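Rolldale Open Day Working Group — Minutes of the September meeting
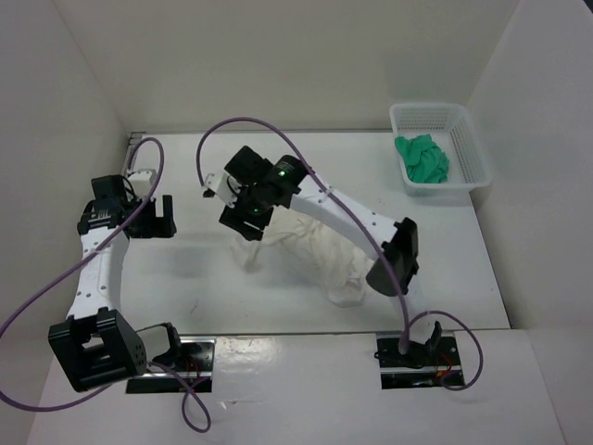

Reading time: 3 minutes

Present: Leire Campos (chair), Aurelio Moya, Tetsuya Kaneko, Olaia Paredes
Apologies: Rommel Bautista
Meeting opened 4:10 pm in the upstairs meeting room.

1. Previous minutes
Accepted with one correction. The side gate on Evness Street will be open from 9 am on the day. The earlier minutes had it as the loading dock.

2. Cloth handling demonstration
Tetsuya took the group down to the demonstration cell before the meeting and spoke to it again here. The two-arm station will be the main stop on the tour. Cloths are supplied in a white plastic basket at the back right corner of the table and are worked on in the middle of the table.

Olaia asked whether visitors would follow what was going on if both cloths were pale. Tetsuya said he would use a mix of colours. The white table makes the off-white cloth harder to see from the back of a group, and he would prefer to start each run with the green one.

Aurelio asked how long a run should be. Agreed to allow 9 minutes per group, including questions. If a run stalls, Tetsuya will stop the arms and start again with a fresh cloth. He does not want to talk over a long wait.

Discussion about whether visitors should be able to put a cloth in the basket themselves. Leire was in favour, Tetsuya was not while the arms are powered. Agreed that children may choose the next cloth from a tray at the front desk and a staff member will place it.

Action: Tetsuya to write a one-page running sheet for whoever is covering his lunch break.
Action: Olaia to buy more cloths in darker colours.

3. Group sizes and bookings
Bookings stand at about 700, which is more than last year. Groups will be capped at 17 at the station. Leire noted that the Solero tour had been booked as a single group of 24 and will need to be split. Aurelio will ring them.

Bustamante have asked to bring their apprentices in the morning before the public session. No objection, provided they sign in at the front desk like everybody else.

4. Safety and floor layout
Barrier tape will go down the night before. Olaia walked the route with a pram and found the turn near the tool store too tight. The shelving there will be moved back against the wall.

Rommel sent a note asking for a second staff member at the station at all times, one to run it and one to watch the visitors. Agreed.

The lights over the station were discussed. Aurelio finds the glare off the white front ledge distracting from the visitor side. Tetsuya will try it with one bank switched off — if it affects the cameras it goes back on.

Action: Aurelio and Olaia to move the shelving.
Action: Tetsuya to test the lighting and report by email.

5. Signs and handouts
Draft sign for the station was read out. It was felt to be too long. Leire will cut it to four sentences and take out the part numbers. The handout can keep them.

6. Other business
Parking: the neighbours' lot is not available this year. Visitors will be directed to the street and the gravel area.
Catering: sausage sizzle as before, with a vegetarian option labelled this time.

Next meeting: same time, two weeks before the open day. Rommel to chair.
Meeting closed 5:05 pm.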